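Block numbers - the teal table

Posted Thu 19 March by Ngọc Doãn

Quick one as I'm meant to be packing for Ormsby. Block numbers are back, same rules as in February. Yellow blocks, plain wooden blocks, flat on the table, make a numeral you can read without being told what it is. No glue, no propping with bits of card. Tâm Ông wanted curves allowed this time - no. Straight edges only, thats the whole point of it.

The set is the old Prillow one, mixed yellow and plain. Paint's a bit thick on some of the yellows so they don't always butt up nicely. Clouds and stars on the walls stay, we all like them.

Not sorted into any order, sorry, no time. Captions short for the same reason.
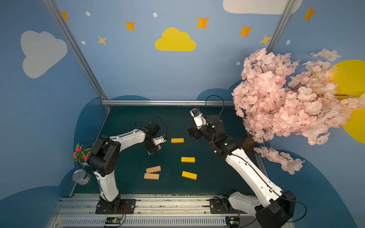
Three yellows spread out, two plain ones side by side. Nothing joined up.

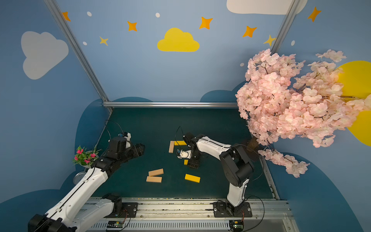

One plain block up on its narrow edge with a yellow lying next to it - an L, more or less. Rest still scattered about.

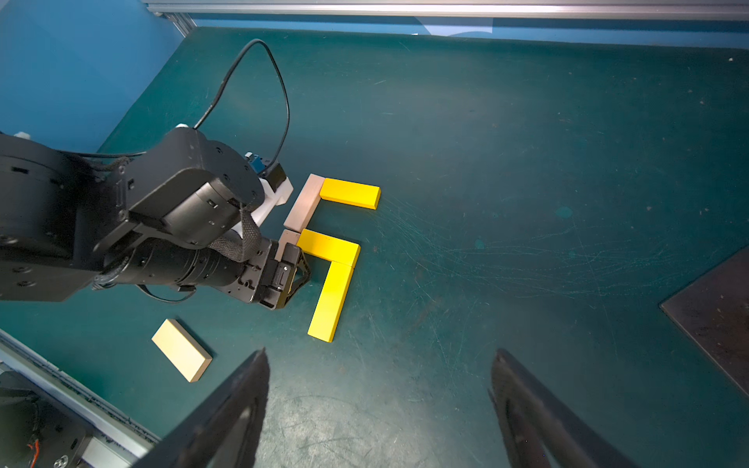
Reads as a 5 to me. Yellow bar along the top, yellow running down at the end, one spare block lying off on its own.

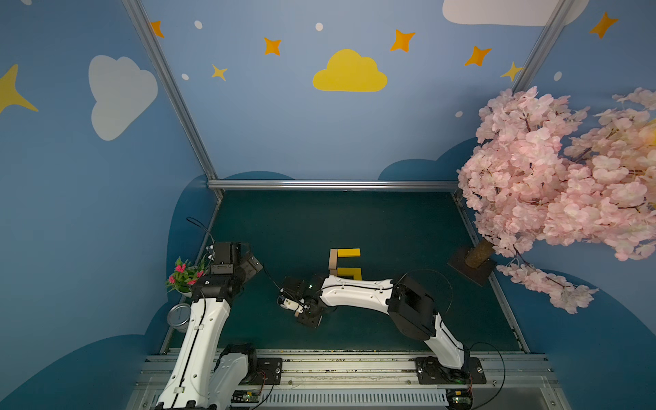 Yellow across the top, plain block for the upright, open to the right. Small tan bit tucked in lower down.

Zinash Woldemariam wrote in to say a 5 is the meanest of the lot, harder than 2 and miles harder than 4, and that she always puts the upright down first and hangs the top bar off it. Start from the bottom and the whole thing creeps sideways. She also thinks mixing the colours makes it harder to read from across the room and would like one round in all plain. Fair point, will ask.

Things still to do:
Sand the thick edges on the yellows (Bảo Tăng has the fine paper)
Find a lid for the Prillow box, the old one split
Print the number cards bigger, the small ones are usless past arm's length

Next round is the two digit ones. I've put 21 down to start with as the 1 is only a stack of blocks end to end and you get a rest. Diệp Khổng has asked for 3 first. We'll see. If you want a number adding, put it on the sheet by the door, not on the back of my hand please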